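Puretti Blocks: tabletop push and touch, data card and loader notes

Version 2, 2020-05-15. Maintained by the tooling group at Olora.

Contents

The release holds 148 episodes recorded on the Masilela cell with a rod end-effector held vertical. Each episode has joint positions, commanded velocities, a wrench estimate, and color images from one fixed camera. Object poses are given per image in the board coordinate system. There is no depth in this version.

Coordinate systems

base: robot base, z up.
board: corner of the wooden board, x along the plank seams, z up.
tool: tip of the rod, z along the rod axis.
cam: optical center of the fixed camera.

The transform from base to cam is solved once per recording day from the marker on the arm. Files recorded on the same day share one calibration entry. Do not mix entries across days; the loader checks the day key and stops with an error if they differ.

Perception

Poses come from the Patden tracker. It segments by color, fits a shape model to each segment, and refines the fit against image edges. Blocks of one color that touch or overlap are the main source of error, followed by blocks hidden behind the wrist. The field visible_fraction is computed from the rendered arm model and the fitted block. Poses with a low value are kept in the file and flagged, and the loader drops them unless keep_flagged is set.
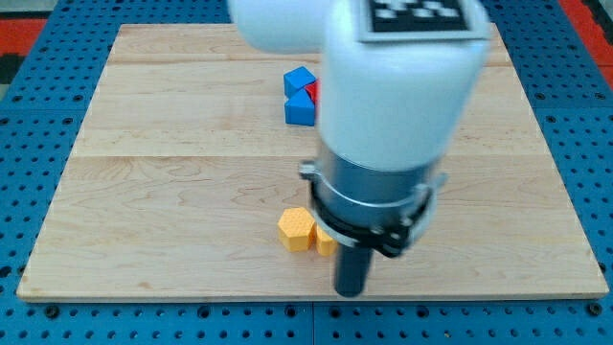
One user of the first version objected that dropping flagged poses by default leaves gaps in the tracks just where contact starts, and asked for the last good pose to be held across the gap.

Holding is available as fill=hold and is off by default. A held pose is wrong as soon as the block moves, and a contact model trained on held poses learns a delay. For planning tests, where a stale pose is better than none, hold is acceptable up to 16 images. Past that limit the loader returns an empty entry.

Control and planning

The arm runs a Cartesian velocity controller with a force limit along tool z. The planner samples straight pushes in the board plane and rejects any path where the swept wrist volume meets a tracked block. It plans with the last unflagged pose.

Known problems

Wrench values drift in long episodes. Subtract the mean of the first free-space segment.
Yaw for hexagonal blocks is only defined up to symmetry. The loader wraps it to one sixth of a turn.
In 6 episodes the image clock lags the joint clock. They are listed in lag.txt and a corrected offset is applied on load.

Planned

Depth images and a second camera, October release.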